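Plokum Community Boards > Around the House > Kitchen and Laundry

Thread: Fix it or bin it? Where's your line

ngata_nev
2018-12-31
New Year's resolution is to stop keeping broken things. I have a shed full of appliances waiting for parts, some of them since the last time I made this resolution. What's everyone's cut-off? Mine is going to be 30 dollars. If the part costs more than that, out it goes.

prendo
Dollar limits are daft. My Zanon dryer needed a 94 dollar belt kit and it's still going. A new one was 1,414 at the place in town, and that was the "sale" colour.

ngata_nev
You also spent your whole January holiday lying on the laundry floor.

prendo
Best holiday I've had in years. Cool tiles.

Magpie Season
I go by whether I can still get the part. Jisex stopped answering my emails about a kettle lid, so the kettle went. I kept the lid. Don't ask.

tub_of_grout
Disagree with the lot of you. The rule is whether you'd buy the same thing again. I wouldn't give you 100 bucks for anything in my kitchen, so there's no point nursing it along. Life's short and the tip is open till four.

Magpie Season
And that's how the tip got so big, mate.

tub_of_grout
It has a lovely view from up there now.

Lindsay Prendergast
Prendo's sister here, with a correction. The dryer is "still going" in the sense that it goes across the room. I'd put the cut-off at one repair per appliance - after that it's a hobby and should come out of the hobby money.

prendo
It's a gentle slope. The house leans.

ngata_nev
Right, 30 dollars stands, one repair each, and small plastic bits don't count. First one out of the shed tub:
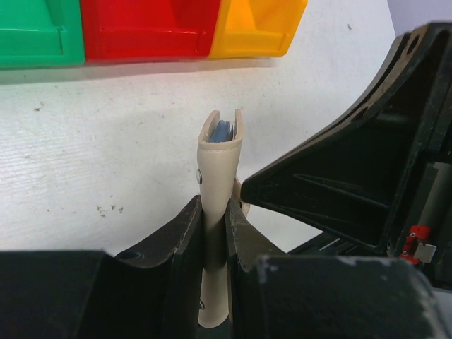

Cream bit with the blue-grey insert and two little rivets. Keeping it.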